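The new bus signs

Thursday, April 29, 2010

The 421 from Mernden to Rivadport has new signs at all its stops, and I have now missed it twice because of them. The old signs were ugly. They were a sort of tired mustard with black lettering, and somebody had usually stuck a chewing gum over the second E in Mernden. But you could read them from across the road, and if you were running you could read them while running, and I generally am.

The new ones are pale grey on a slightly paler grey. The letters are thin, lower case and pushed up against each other as if for warmth. From the far pavement "rivadport" looks like a hair on the glass. I stood under the one outside the chemist's for a good while in January, when they first went up, waiting for a bus that stops on the other side.

I rang the company. A very pleasant man called Taha El Idrissi told me the design had been chosen for its calmness. I said I had not been calm. He said he would pass that on, and gave me a reference number, 2938, which I have written on the calendar under the dentist.

My friend Naima El-Sayed used to paint shop fronts, and did Ouazzani the butcher's and the big one over the carpet place in Sustlow, so I took her along to look. She stood with her head on one side for a bit and then asked whether they were finished.
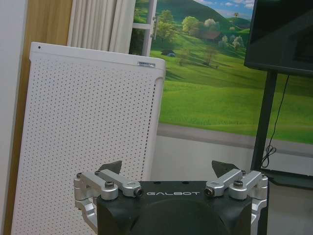 Her view on signs is that the letters matter less than the gaps. Any fool can draw an R, she says, and it's the bit of nothing between the R and the next one that takes years. She made me walk backwards away from Ouazzani's until I couldn't read it any more, and I ended up outside the library. It's the same with GALBOT up there, white capitals on black with plenty of air between them, and I can read it with my glasses on my head. Then we did the walking backwards again at the bus stop and I got as far as the kerb.

Naima's own lettering is not subtle. The carpet shop can be seen from the railway. Markos Karras, who owned it then, wanted something tasteful and she told him tasteful was for inside the shop. He sulked for a month and then sold a lot of carpet, though he put that down to the weather.

I wrote to the company again after that, a proper letter, with what she said about gaps in it. Two weeks went by and I got a reply from a Fouad Amrani, thanking me for my interest in their rebrand. The letter was printed in the same grey. I had to take it to the window.

Meanwhile somebody has been round my end of the route with a fat black marker and written BUS on seven of the signs, with an arrow. The spacing is very good. I asked Naima about it and she said she'd been in all evening, and then asked if I wanted a biscuit.

I caught the 8.15 this morning with time to spare.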